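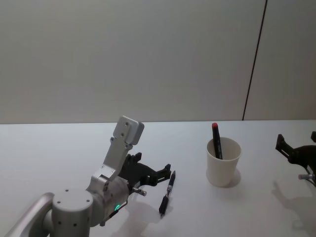 Most plants I visit run at least one fan that should have been replaced years ago. It sits on a roof or behind a panel, it still turns, and it shows up on no list. The maintenance budget goes to the equipment people walk past every day.

I think this is a mistake, and a costly one. Air handling is among the larger users of electricity in a cold store or a food plant, and it runs at night, on holidays and during shutdowns. A packing line that draws more power than it should gets noticed inside a shift. A supply fan that does the same can go on for ten years.

Take the cold store at Lureck. It has three air handling units, each with a single large belt-driven fan. The belts were changed on schedule and the bearings were greased, so on paper everything was in order. Then somebody compared the airflow with the original design sheet. The dampers had been pinched down to get the volume the rooms needed, and the motors were pushing against them all day. The fans had been sized for a building extension that was never built.

The usual answer is to fit a variable speed drive to the old motor and leave the rest alone. I have recommended that myself, and sometimes it is the right call. But a drive doesn't fix a worn belt, a poor inlet or a wheel that is too large for the duty. If the unit is more than 15 years old, I would price a full replacement with several smaller direct-drive fans before ordering anything else.

The argument I hear against it is downtime. At Stunanley, a dairy packer, the production manager would not hear of shutting off the air to the filling room, and I understand why. The job was split up. Each unit was done in a night, with the others carrying the load, and the new fans went in through the existing access door in pieces small enough for two people to carry. The filling room started on time every morning.
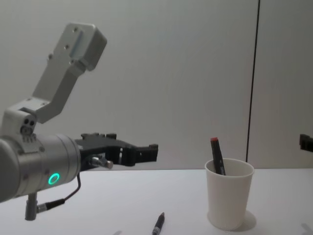
*Robot arm above a white tabletop, green LED ring lit.*

Redundancy matters more to me than the power bill, although the power bill is what gets the project approved. With one big fan, a failed bearing means no air. With four small ones, the other three speed up and the room stays within limits while a spare is found. For a plant that holds 600 pallets of fresh product, that is worth real money, and it rarely appears in the payback sheet.

Payback sheets have another problem. They are usually built on rated power taken from the nameplate, and the nameplate tells you very little about what the motor draws on a mild day at part load. Put a meter on the supply for a month, January if you can, and again in summer. At Cârstea the meter showed that one of the fans ran 3,000 hours a year with no one in the area it served. A timer took care of most of that, and the new fan ordered afterward was a size smaller.

I would also like to see suppliers quote at the real operating point. Sollura asked for this in its last tender and got usable figures from every bidder but one. Buyers have to ask, though — the best point on the curve will always be the one in the brochure.

Start with the roof. Write down every fan, its age, its hours and what it is supposed to serve. It takes a day, and the list will be useful even if the budget for this year is already spent.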